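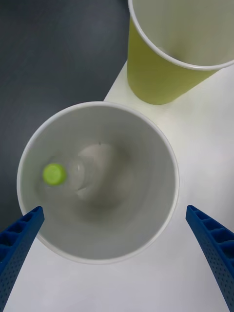 Early Readers Wanted for My Next Romantic Fantasy!

Okay, book people, I need you! Storer, the second book in my Sturkby series, is finished (well, finished enough that I can stand to let other people see it), and I'm putting together a team of 10 early readers for April.

If you read the first one, you already know I left poor Condori stranded at the ferry landing with a cursed ring and a very grumpy sea witch. I got some emails about that! Storer picks up the next morning. If you haven't read it, tell me when you sign up and I'll send you both ebooks.

You'd get the file early in the month and have until the end of it to read. After that I'd love an honest review wherever you usually post them, good or bad. Typos are welcome too, just email me the page. My editor, Norbert Kratochvíl, will fix them before release.

Heat level is medium, there's some swearing, and one chapter deals with losing a parent. You need to be 18 or over. It's unpaid, but every reader gets a signed paperback and their name in the back.

To apply, send me your name, where you post reviews, ebook format, and 100 words or so on the last romance that kept you up past midnight. Put "Storer reader" in the subject line. I'll write back to everybody, even if the team is full!

Sabina Říha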